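Tabletops, Room 21: Surface Record

The Clirkine workshop refinished its bench tops over the winter. The pages in this gallery record the surfaces after sanding and before any new finish goes on. Grain direction, color and wear are noted for each top. Sanding was done by Rhys Pomare and Anum Warraich, with a final pass by hand along the grain.

Top 1, main bench

Light wood, pale beige, with fine wavy grain in slightly darker tan and light brown. The lines run left to right as seen from the working side. Next step: two thin coats of Baert hard oil, wiped back after 21 minutes. 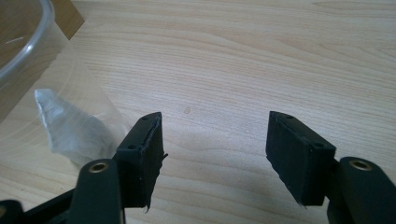 Percy Arango wrote in to ask whether oil is the right choice on a top this pale, having seen a similar one turn yellow within a year. A water-based finish would hold the color better, in his view, but it is harder to patch when a corner gets scratched.

The point is fair. A test strip of each finish has been put on an offcut and will stay on the windowsill until January. If the oil strip yellows, the main bench gets the water-based product and the remaining tops follow.

Notes on care

Wipe with a damp cloth and dry at once. No solvent cleaners. Hot tools go on the steel tray. Scratches that catch a fingernail should be reported to Rocío Salazar before anyone sands them out. Spare sanding sheets are in the drawer marked 127.

Next page: Top 2, side bench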